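Paid Testers Wanted: Pernen Handheld Gripper Kit, Home and Kitchen Tasks

Posted April 22, 2023
Reference number: 2223
Contact: Jamila Saha, participant desk, Dinent

Dinent is looking for 16 people to try out the Pernen kit before it goes on general sale. Pernen is a pair of handheld grippers with a shoulder harness and a set of marker cubes. Customers will use it to record people doing ordinary jobs with their hands, and the recordings are then used to train robot arms to do the same jobs. Before we ship it, we want to know how it holds up with people who did not design it.

This is a short-term paid role. You do not need a background in robotics, and we would like at least half of the group to have none.

What the work is

You will wear the harness, hold one gripper in each hand, and do small household tasks at a counter or table. Typical tasks are picking up a cup, moving items on and off a tray, opening packets, folding cloths, and putting things back where they came from. Each task is recorded several times. The items get moved between recordings so that no two runs are quite the same.

A session lasts three hours, with a 15-minute break in the middle and shorter ones whenever you ask. You will work alongside one member of our staff, who sets out the items, watches the recording software and changes the batteries. Another tester may be working in the same room.

After each block of tasks you fill in a form about the kit. We ask about grip effort, strap comfort, how easy it was to see what you were picking up, and anything that got in your way. Please be blunt on these forms. The last round of testers told us the trigger spring was too stiff and the shoulder straps slid outward when they reached forward. The spring has been changed. The straps have been changed too, but we are less sure about that one and want more opinions.

Some of the work is dull. You may be asked to pick up the same cup 45 times in one session, and you will drop things. Drops are recorded along with everything else, and your pay does not depend on how many tasks you complete.

Who we are looking for

You should:

- be 18 or older
- be able to stand for up to an hour at a time
- have use of both hands and be comfortable squeezing a trigger repeatedly
- be able to follow spoken and written instructions in English
- be free for at least four sessions over a three-week period

We are short of left-handed testers and of people under 5 feet 3 inches or over 6 feet 2 inches. If you are in either group, please say so when you apply. Glasses are fine. If you have had a wrist, elbow or shoulder injury in the last year, talk to us first - it does not rule you out of every task, but we may give you the lighter ones.

People who work for a company that makes competing grippers or recording kits cannot take part. Former employees can, after one year.

Pay and expenses

Each completed session pays $200. If we cancel within a day of your start time, you are paid for the full session. If you stop early because you are tired or sore, you are paid for the full session as well, and we will ask what the trouble was.

Parking is free at the Akpalu building. Bus and train fares are repaid if you keep the receipt. Payment is by bank transfer within ten business days.

Where and when

Sessions take place in the test apartment on the ground floor of the Akpalu building. It has a kitchen, a bathroom corner and a small laundry area, and the counters are fixed at standard height. There are two start times each day, 9 a.m. and 1:30 p.m. We will try to give you the same one throughout.

Before your first session there is a 40-minute fitting. Tahsin Jayasinghe runs these. He will adjust the harness, let you practice with the grippers and go over the recording agreement. The fitting is paid at half the session rate.

What to wear

Short sleeves or close-fitting sleeves work best. Loose cuffs catch on the gripper jaws. Please leave rings, bracelets and large watches at home or in the lockers provided, and wear closed shoes. Long hair should be tied back so that it does not get into the straps.

Recording and privacy

Cameras record your hands, your arms and the area in front of you. They may also pick up your head, your clothes and your voice. Sound is deleted before the files are stored. Faces are blurred if they appear. The recordings may be shared with customers who buy Pernen, as sample data, and you will be asked to sign for this before you start. You can withdraw up to 30 days after your last session and we will delete your files. You keep the pay.

Questions about data should go to Leonie Rutherford, who wrote the agreement and will send you a copy in advance if you want to read it at home.

How to apply

Fill in the short form on the Dinent website and enter the reference number at the top of this page. It asks for your height, which hand you write with, the days you are free and whether you have used any similar device. There is no need for a resume or cover letter.

We reply to every application, usually within a week. Rafsan Munshi will call the people on the shortlist for a ten-minute chat. If the group is full, we can keep your name for the next round, which will cover the Gulon wrist attachment. Tell us on the form if you would rather we did not.

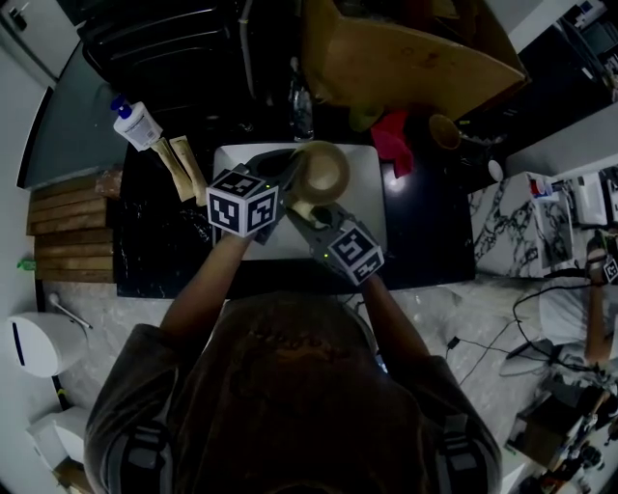

Two-handed work with a cup at the counter, using grippers fitted with marker cubes.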